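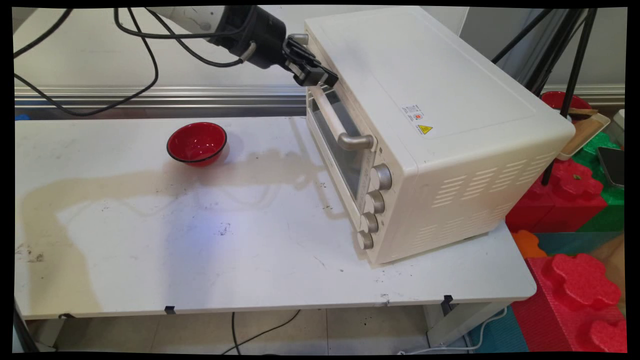 Toaster oven on the long white table, Trandville.

I had been promising myself a trip out to the Vanness open studios for the better part of three years, and in July I finally packed a thermos, two rolls of film I didn't end up using, and a sensible pair of shoes, and drove out to Trandville to see what they get up to. If you have any fondness at all for old photographic processes, I'd say go, and go early, and bring cash for the print table.

Vanness is an old cannery with a gravel lot on one side and the river on the other. The doors opened at ten and by quarter past there was already a line for the darkroom tour, so I did the sensible thing and went the other way, up the back stairs to the gallery, where Yến Hà had hung her series of lumen prints.

For anyone who hasn't tried it, a lumen print is about as simple as photography gets. You take ordinary black and white paper (the older and more expired the better), lay a leaf or a fern or whatever you like on top, press it under glass and leave it out in the sun. No camera, no developer. The paper goes pink, or mauve, or a sort of bruised plum colour depending on the maker, and then you fix it and lose half the colour you fell in love with. Yến Hà doesn't fix hers. She scans them and puts the originals away in the dark, and on open days she brings a few out under a black cloth that you lift for yourself. There was a little sign asking visitors to keep it to a few seconds, and I'm afraid I was a bit greedy with the second one, a big spray of cow parsley on paper that had gone the colour of weak tea at the corners.

The main body of the show is called Giáp, and it is one long winter's work. She put out a sheet each morning on the same windowsill and brought it in at dusk, and the prints run along the wall in order, from very pale ones at the dark end of the year to deep rusty ones by spring. It's a much quieter piece than I'd expected from the poster. I walked it once in the proper direction and once backwards, and I think I liked it better backwards, with the light draining out of it.

I caught her for a few minutes beside the coat rack, and she was very generous with her time considering how many people wanted some of it. I asked the question everybody must ask, whether she minds that the originals will go eventually. She said she minds it more than she used to. The early ones she gave away quite happily, and now she'd like a couple of them back!

Downstairs I joined the 11:30 darkroom tour, which was capped at 16 people and felt full at that. The pride of the place is the Vudau enlarger, a great tall thing bolted to the wall that they rescued from a newspaper and spent two winters putting right. Our guide made us a print from a glass negative of the cannery yard, and there was the usual gasp when it came up in the tray. I've seen that happen more times than I could tell you and I gasped too. The safelights were quite dim, so do give your eyes a minute before you go charging in, and watch the step by the sinks, which caught the gentleman ahead of me and then caught me.

Lunch was soup and a cheese scone from the tent by the river. Very good scone. A touch slow on the soup.

The afternoon I gave over to the print table, where everything was numbered in pencil on the back and the prices were on a typed sheet. I went round and round between 705, a cyanotype of fishing net, and 723, a small salt print of a kitchen chair with the loveliest soft grey in the shadows. The net was the better picture, I'm fairly sure, but it was $300 and the chair was a good deal less, and my wall at home has a chair-sized gap on it. So the chair came home with me, wrapped in tissue and an old calendar page, and sat belted into the passenger seat the whole way.

A few practical bits if you're thinking of going. Parking is free but the gravel lot was full before noon, and after that you're up on the road by the church. The gallery is up a flight of stairs, though there's a lift around the river side if you ask at the desk. Dogs are fine outside only. The beginners' cyanotype workshop had a waiting list by the time I got to the sign-up sheet, so put your name down when you arrive and have your tea afterwards. They're planning another open day in the fall, and I've already asked to be on the mailing list.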